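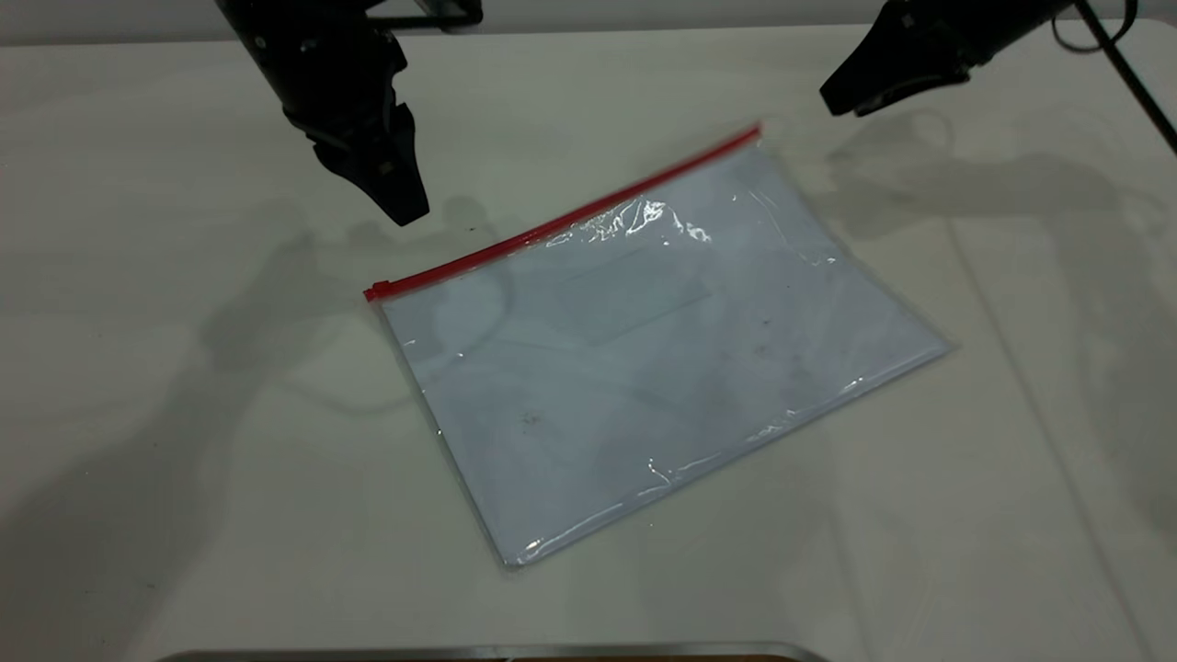
Green "freshness" bags for produce - anybody seen them do anything?

Kitchen & Pantry > Food Storage > Page 1 of 1
Views: 1,197

pelletgrill_dad
My sister-in-law swears by the Brumico bags, the ones that are supposed to soak up ethylene so your lettuce lasts longer. A pack of 30 costs more than the lettuce I'd put in them. The box says "up to" a bunch of times and never says compared to what. Compared to lettuce sitting naked on the shelf? Sure, I believe that. So would a bread bag.
Has anyone tried them side by side with a plain plastic bag? I don't want to hear that your berries "seemed" better.

marrowfat
I did it in September with romaine. Same store, same day, split one three-pack of hearts. One in a Brumico, one in an ordinary zip bag with a paper towel, one in the bag it came in. The store bag went slimy at the bottom first. The other two were a tie until I got bored and ate them.
Small test, I know. But if the difference was as big as the box says, I figure I would have noticed.

Tarigan
You tested the wrong thing. Lettuce hardly gives off any ethylene. It reacts to it if it's stored near apples or ripe pears, but alone in a bag there's not much there to absorb. Try it with broccoli and keep a couple of apples in the same drawer.

marrowfat
The picture on the box is lettuce.

Tarigan
Then the box is dumb. Doesn't mean the bag is.

pelletgrill_dad
I mean, it kind of does for me. If the company picked lettuce to sell it with, lettuce is what I'm going to judge it on. And if I need to keep apples next to my broccoli to see a benefit, I could also just move the apples.

sourdough_lurker
Moving the apples is free! I did exactly that, they live in a bowl on the counter now, and my carrots quit tasting bitter. I had been blaming the carrots for years (and the store, and my husband, who puts groceries away like he's being timed).

Plilletti
I've used them for 2 years and I'm not going back. Green onions, cilantro, snap peas. Cilantro used to be mush before I got to the second taco night and now it makes it. You can all be cynical but I see what I see.

pelletgrill_dad
Did you change anything else when you started? Not picking on you. When I buy a gadget I tend to behave better for a while. I dry things off, I stop cramming the drawer. Then I give the gadget the credit.

Plilletti
OK, I do dry the cilantro now. The insert tells you to. But I'm still keeping the bags.

marrowfat
That insert is the best part of the product. "Remove moisture before storing." Print that on a fridge magnet and skip the rest.

Aiman Siregar
I ran the produce section at a small grocery for a while, so here's my two cents. Water sitting on leaves is what ruined most of what I threw out. Next was damage from handling, and after that the cooler being set wrong. Ethylene mattered for us with bananas and tomatoes near greens, and we dealt with it by keeping them apart.
The absorbing material itself is real enough. I got those little packets in some cases from suppliers. What I have never seen is a good explanation of how much of it is in a thin bag and how long it keeps working after you've washed and reused it. I wrote to Brumico to ask and got back a coupon.

Tarigan
Fair on the reuse question. I'd like to know that too. I still say nobody here has tested it on anything that would show a result.

Hikeck
Different question. Is there any point in the perforated ones? I have a roll with tiny holes and my mushrooms dry out in them, but they get slimy in a solid bag.

Aiman Siregar
Paper bag for mushrooms, top folded over, not in the drawer. Holes are good for things like peppers and green beans. Herbs I'd keep in a solid bag with a towel, swapped when it gets wet.

sourdough_lurker
Seconding paper for mushrooms. Mine do get a bit leathery toward the end but they cook up fine.

Hikeck
Leathery I can live with. Thanks.

pelletgrill_dad
All right, I borrowed 5 of the green bags from my sister-in-law. Going with Tarigan's setup: broccoli, apples in the drawer, one head in a green bag and one in a zip bag. Same paper towel in both so nobody can complain. My wife will judge and she won't know which is which. She has already said this is a stupid use of broccoli.

Tarigan
Good. Close both bags the same way, and don't open them every day to look.

Plilletti
And wash your hands first. And if the green one wins I expect an apology.

pelletgrill_dad
If it wins by a day I'm still not paying that price. If it wins by a week I'll apologize and buy a box.

marrowfat
Put me down for a tie.

pelletgrill_dad
Update: both heads look the same so far, nothing yellow. One apple got eaten by a teenager, so I replaced it. Will post again when one of them gives up.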